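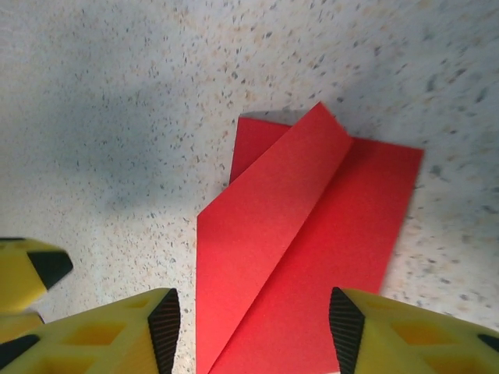 Youssra Fawzy reckons most people give up on paper folding at the very first crease, and she would like the rest of us to stop being so frightened of a wonky edge. She told me so at the end of a long evening with a kettle on, and I wrote it on the back of my hand so I could put it in this release.

4 minute read

DRIRKVILLE, June 4, 2022 – Hello from all of us at Tratcombe! I'm Despina Mladenović, I look after the paper side of things, and I'm very happy to say that our new folding packs are out today. They're called Forkine packs, they come in a flat card sleeve, and there are 343 sheets in every one. Yes, we did argue over that number. It's what fits in the sleeve without the flap popping open, so that's what you get.

I've been folding since I was small, mostly bus tickets and sweet wrappers, and what always put me off shop-bought paper was how stiff it felt. You'd press down a fold, turn round to find your tea, and it had sprung halfway open again. Ours is softer. It'll give you a gentle, rounded bend if you only lay it over, and then a proper sharp line once you run a thumbnail along it – or a spoon, if you bite your nails like I do.

The red is the colour I'm proudest of. We began testing in January with a red that looked lovely on the roll and went a bit brown under kitchen lights, so back it went. The one in the packs now is a good loud red that stays cheerful on a pale worktop. Saeed Golestani, our printer, had to put up with a lot of phone calls from me over it. "I've mixed reds for seed packets, raffle tickets and a circus, and this took longer than all of them," he told me. Sorry, Saeed!

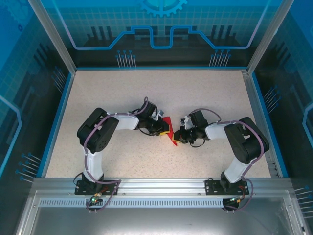 A little piece of red between the two grippers.

You don't need much room to fold. A clear bit of worktop will do, as long as it's smooth and you've wiped the crumbs off (crumbs leave dents, ask me how I know). Start with a long strip and take one side over at a slant. Don't press it straight away. Have a look at where the top corner has landed, shuffle it about until you like it, and then press from the middle outwards. Small pieces with a pointed end are fiddlier and I'd leave those for your second go.

Inside each sleeve there's a fold-out sheet of starter shapes drawn by Elis Ellis, with big clear lines and hardly any words. There are 2 bookmarks, a boat, a very round-shouldered bird and a few more that I keep changing my favourite of. Elis drew the bird eight times before we could agree on the beak. If yours comes out looking like a shoe, please send it to us anyway, we've started a shelf.

We're also running free folding afternoons at the Bataineh reading room in Drirkville. Each one lasts two hours, paper is on us, and children are welcome if they bring a grown-up who's willing to join in. Sheldon Dufour keeps the booking list and would like me to mention that the tables are low, so bring a cushion if your back complains.

The packs are in our own shop from this morning and go out by post from Monday. They come in red, mustard, sea green and plain white, or mixed. Shops who'd like to stock them can ask for a sample sleeve, and if you write for a paper or a craft page and want to come and fold something with me, do get in touch through the Tratcombe front desk. I'm in most days and I talk far too much about creases.

Recent news from Tratcombe
– Card sleeves: why we dropped the plastic window
– Mustard is back
– Folding afternoons at the Bataineh reading room: how to book
– Send us your birds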